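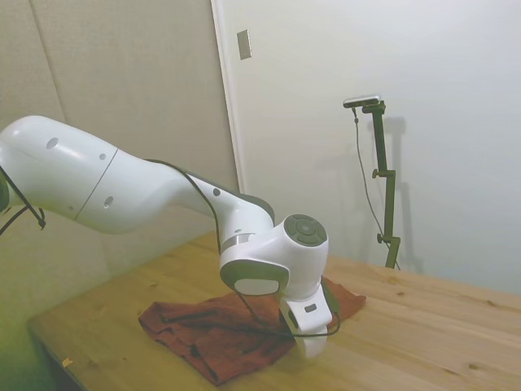 Arm over the cloth on the pine table, open day at Kenow.

Filed under: Datasets > Robotics > Cloth handling

# Clurkgate open day cloth set

We recorded this small set during the open day at Kenow, on Mon 13 November. Visitors could stand behind the line and watch the arm work with cloth on a table. Huiling Zheng ran the demonstration and Yutong Wei prepared the files afterwards.

## What is inside

- 2 colour views: one fixed beside the table, one at the wrist
- over 3000 still frames, in the folder `frames`
- a text file with the start and end time of each run

The wrist view is often blurred. We kept those frames, as we think they are useful for people who test their methods on difficult pictures.
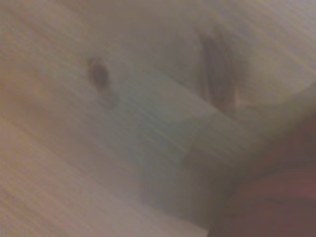

The two views have their own clocks. Please match them by the time file and do not use the frame number, because the wrist view sometimes drops a frame.

## Limits

There is one table and one kind of room light. We did not label folds or corners. If you need labels, the Kemeys set from March has them, but its colours are less natural.
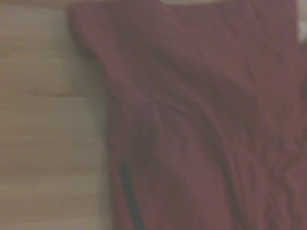

Wrist view, maroon fabric on the wood.

## Use

Free for teaching and research. Please name Clurkgate in your report. Corrections can go to Yutong Wei.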